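Production diary, Radside, February 13, 2026

The story team met at the Meijer building to settle the final run of episodes before the June break. Oleksandra Karpenko presented the outline for episode 3,872, in which Zaken learns that his brother has sold the family garage and leaves the wedding without a word. Hendrik Jansen asked that the hospital storyline be held back for 4 further episodes, and this was agreed. The Miltik kidnapping will now close in the same week as the court case.

Two scripts were returned to their writers for shortening. The cast will receive revised pages by post.
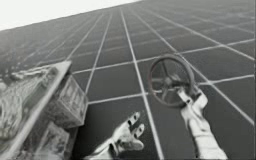

Zaken's dream sequence remains the only part of the block without an approved text. Mr Jansen considers that the character should speak to his late father throughout; Ms Karpenko prefers silence until the final line. It was noted that a dark tiled floor running off at a slant into haze, with pale blank space beyond it, would suit either version. A decision is expected once the director has read both drafts. Scene 9 stays as written.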